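Okoth Two-Arm Recording Bench
Table-top station for collecting demonstrations with wrist cameras 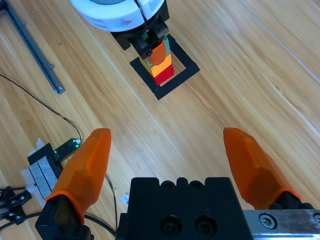

Catalogue page 347

The Okoth bench is a fixed station for recording manipulation examples by teleoperation. Two arms share one work surface. Each arm can carry its own wrist camera, and both arms are logged on a single clock, so an episode contains what each hand saw and what each joint did at the same moment. The bench is sold by Callel as a complete station or as a kit for groups that already own arms.

Stacking coloured blocks inside a square outline on the table is the usual first task on a new bench. It is short, it resets quickly, and an error of a few millimetres shows up in the stack straight away. The outline marks the working area and can be turned to any angle between episodes.

Wrist view

The camera looks out over the gripper so that both fingers stay in view when open. The space between them is left clear, and the other arm can be seen across the table as it works. This matters for two-arm tasks, where one arm often waits while the other places a part. The waiting arm's recording is kept. Policies trained only on the active arm tend to start the second arm too early.

Fingers are faceted and supplied in orange. The colour separates well from bare wood, but less well from orange or yellow parts, and users sorting parts in those colours may prefer the grey set (order separately). Finger mounts are black. Fingers can be changed without removing the camera, though the camera offset should be checked afterwards.

Recording

Episodes are started and stopped from a foot switch or from the Skillberg software. Skillberg writes one folder per episode, containing the video streams, joint positions, gripper opening and a text label. The label is typed once per session and can be edited later. Failed episodes are marked, not deleted, unless the operator chooses otherwise.

A practised operator can record 300 short stacking episodes in a working day, with resets. The Velport set, recorded on two of these benches and supplied with the station as a starting point, holds 3,263 episodes. Of these, 800 are two-arm episodes and the remainder use one arm with the other parked in view.

We suggest varying the following between episodes: block order, starting positions, the angle of the outline and the height of the lamp. Changing all of them at once makes poor runs hard to trace. Change one per batch and note it in the label.

Table and lighting

Any flat, rigid top will do. Wood is a good choice for general work. Glossy finishes throw reflections into the wrist view, particularly on the side nearest a window, and a matt lacquer or a diffuser over the lamp reduces this. Joints between boards do no harm provided they are level.

Cables should be run along the edge of the table and tied down at the base of each arm. Leave enough slack at the wrist for a full turn in both directions – a tight cable shows up in the joint data as a small, repeatable drag and is then learnt along with the task.

Supplied with the complete station

Two arms with grippers
Two wrist cameras with brackets
One pair of orange fingers per gripper, fitted
Square outline for the work surface
Set of coloured blocks
Foot switch
Skillberg licence, one bench
Velport starter set on a portable drive

Not supplied: table, lamp, recording computer.

Setting up

Allow around half a day for mounting and calibration. The calibration routine moves each arm through a fixed set of poses and asks for confirmation at each one. Repeat it after any change to a bracket, finger mount or camera. Recordings made before and after a recalibration may be mixed in one training set, as the offsets are stored with every episode.

Kit orders placed before the end of September include the revised camera bracket. Owners of the earlier bracket can order the new one as a spare part. The screw pattern is unchanged.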